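Household and Shop Robots: Common Questions

Last updated: July

We repair and resell small machines, and a lot of people who come in want to know if they should wait for a robot. These are the questions we get most, answered as well as we can. Rhonda Lachance wrote the home section and Rafsan Saha wrote the shop section.

Can a machine clean my floors?
Yes, and this is the chore where machines have done best. A floor vacuum will keep hard floors and short rugs clean if you pick up cords and socks first. It will not do stairs. Mopping models are fine for light dirt, but dried spills still need a person with a rag.

What about dishes?
You have had a dish robot for years if you own a dishwasher. Loading and emptying it is the part that is still yours. Research arms can move plates from a rack to a shelf in a kitchen they have been set up for. Put them in a different kitchen with wet glasses and odd bowls and the results drop off fast.

Can I buy one machine that does everything?
No. There are general-purpose home robots being shown and some are taking orders, but read the terms. Several of them rely on a remote operator for the harder jobs, so a stranger may be looking through the robot's cameras into your house. Ask about that before you pay a deposit.

Does a small shop have any use for a robot arm?
It can, if the same part comes to the same spot all day. Pekeo, a parts shop we do service work for, has an arm that loads blanks into a press. It took 18 days to set up, and it runs well as long as the trays are filled the right way. They tried it on mixed parts in a bin and went back to doing that by hand.

How many parts do I need to run before it pays?
We can't give one number. If you change jobs every 2 hours, the setup time will eat the savings. If you run one job for 30 days, get a quote.

Will it sweep up and put tools away?
Floor scrubbers for large open areas are good now. Putting tools away is not something we would sell you a machine for. Tools end up in too many places and under too many things.

Is it safe to work next to an arm?
Some arms are built to slow down or stop when they touch a person. That covers the arm only. If it is holding something sharp or hot, you still need a guard, and you need someone qualified to look over the whole setup.
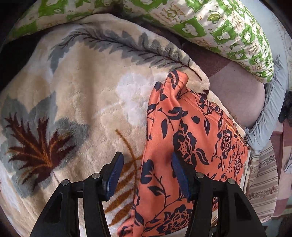 Can a robot fold laundry yet?
Slowly, and mostly with towels and plain shirts. Cloth has no fixed shape, so the machine has to find an edge or a corner before it can start, and a sleeve tucked inside a shirt can stop it. Expect to sort the pile and fix some of the folds yourself.

Can it make a bed?
Only in test rooms so far, as far as we know. Fitted sheets are hard for people too. Pulling a blanket straight on a bed with open floor on both sides is the easier part.

Should I wait or buy something now?
Buy for the one chore you dislike most, if there is a machine that does it. Don't hold off on a washer or a vacuum in the hope of a robot that will replace both.

Do you repair robot vacuums?
We do most wheels, brushes and batteries. Bring the charging dock with you. If the main board is gone we will tell you before any work is done.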